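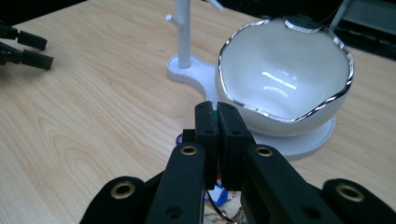 Fuad Weldu has won the last open seat on the Posura district council, the election office said on Thursday, after the votes in the Ivuvum ward were counted a second time.

Mr Weldu, who stood as an independent, received 712 votes. The candidate of the Prullance List, which has held the ward for three terms, finished 13 votes behind him. The first count had given the same order but a smaller distance between the two, and the Prullance List used its right to ask for a recount.

The result came 11 days after the vote of 24th February. All the other seats on the council were decided on the night of the election or on the following morning.

With the Ivuvum seat now filled, the Prullance List remains the largest group in the council but it does not have a majority any more. It has nine seats of 19. The Gudeta Alliance has seven, and three members, including Mr Weldu, sit as independents. To elect a council leader, a group needs ten votes, so the Prullance List must find at least one more member who will support it.

Mr Weldu said that he had not promised his vote to anybody.

"I have been asked this question by both sides already, and my answer was the same for both," he said outside the election office. "First I want to see what they write about the bus and about the water charges. Then I will decide. I told this to the people in Ivuvum before the election and I cannot tell them something different after it."

The bus line between Ivuvum and the centre of Posura was the main subject of his campaign. The service was reduced last year to two journeys in the morning and one in the evening, and it does not run at weekends. Mr Weldu wants the council to pay for a journey at midday and for a Saturday service. The Prullance List has said in the past that the district does not have the money for this. In its programme for the election it promised only to study the question.

The water charges are a newer matter. In the autumn the outgoing council decided to put the cost of repairs to the main pipe on the bills of the households in the upper part of the district, where most of Ivuvum lies. Several residents have complained that the pipe serves the whole of Posura and that the cost should be shared by everyone. A petition against the decision was signed by 1,000 people, and the outgoing council received it in its final meeting without taking a vote on it.

The Prullance List accepted the result of the recount in a short statement. It said that it had asked for the recount "in order that there is no doubt for anyone", and that it had no complaint about the way the work was done. It added that it would speak with all the elected members in the coming weeks, "with the independent members also".

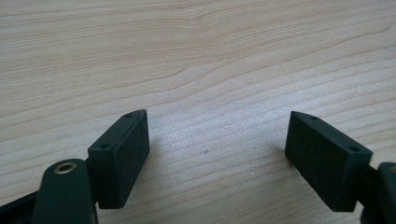
Open gripper fingertips above a light wooden surface.

The Gudeta Alliance, which won two seats more than at the previous election, said it was ready to form a leadership together with the three independents. This would give it exactly the ten votes that are needed. The Alliance has already said that it would look again at the decision about the water charges, but it has not given any sum for the bus line.

The two other independents were elected in wards in the south of the district. One of them has worked with the Prullance List in the past and supported its last two budgets. The other is new in the council and has not said which side she prefers.

The recount in Ivuvum was made by hand. According to the election office, most of the difference from the first count came from one polling station, where a small bundle of ballot papers had been placed with the wrong candidate. The remaining changes were papers which had first been judged not valid and were accepted at the second reading, as the mark of the voter was outside the box but clear. The office said that the rules allow this, and that observers of both candidates were present and did not object.

The office will send new guidance to the polling stations about how the bundles must be checked before they are closed. It did not name the station where the mistake was made.

Turnout in Ivuvum was higher than in any other ward of Posura. In the district as a whole it was a little lower than at the last election. The weather was bad on the day of the vote, and the road to two villages in the north was closed by snow for part of the morning. The polling stations there stayed open one hour longer in the evening.

Mr Weldu, who teaches mathematics at the secondary school in Ivuvum, will keep his post, as membership of the council is not a full-time position. He stood for the same seat at the previous election and came third. This time he had no party behind him either, and he said that most of his campaign was done on foot after school hours.

He thanked the people who counted the votes twice. "They had two long evenings for my sake and for the sake of my opponent," he said. "I think we should both bring them a cake."

The new council will hold its first meeting in May, when the members will take their places and elect a leader. If no candidate gets ten votes in the first round, a second round is held one week later, and then the candidate with the most votes is elected. Until that time the outgoing leadership continues with the daily business of the district, but it cannot approve new spending.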